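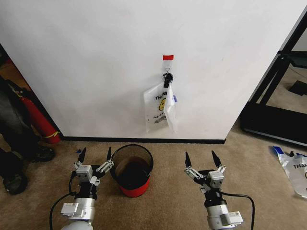

Joaquín Rivadeneira wrote back within the hour to say the label printer was working fine for him, and could we try turning it off and on. We had. It has now been off and on more times than the lights.

Ticket: Lilar label printer, front desk
Opened: May 18, 2025
Priority: Low (not my choice)

Problem: every label comes out with the top line missing. The address prints, the city prints, the order number prints beautifully. The customer's name does not. We are currently mailing parcels to "Toledo, OH" in the hope that Toledo will sort it out among themselves.

Setup: Lilar desktop printer on USB, Cilent shipping software, Windows laptop. Roll of 296 labels, the plain white kind. No changes on our side, unless you count the Cilent update that installed itself over lunch.

Tried so far:
Restarted printer, laptop, Cilent, in that order and then in the other order.
Cleaned the print head with the little pen. No change.
Swapped the USB cable for one from the drawer. The drawer cable is dead. Swapped it back.
Ran the printer's own self-test. Top line prints perfectly, so the hardware is off the hook.
Printed from Notepad. Also perfect. I now have a label that says "hello hello hello."

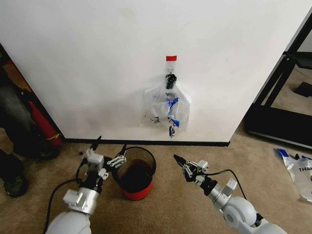
Ifeoma Obi asked what the page size was set to in Cilent, and whether it matched the one in the Windows driver, as the update is known to put everyone back on the default.

Checked. Driver says 4 x 6. Cilent says "Custom (393)", which is not a size I have met before. Changed it to 4 x 6, saved, printed. The name is back, but now the order number has gone. Progress of a sort – we know who it's for and have no idea what's in it.

Update: found a second setting under Templates called Top Offset. It was at 120. The help page says the normal value is 0 and the maximum is 2,000, and I would like to meet whoever needs 2,000. Set it to 0. Name, address and order number all on one label, at the same time.

Update 2: closed Cilent, reopened it, offset was back at 120. Ifeoma says to edit the template itself, save it under a new name and make that the default. Did so, called it "Dusesov real one" so that no one here picks the old one. Survived two restarts.

Status: please leave open until the July update has been and gone. Also please send a USB cable.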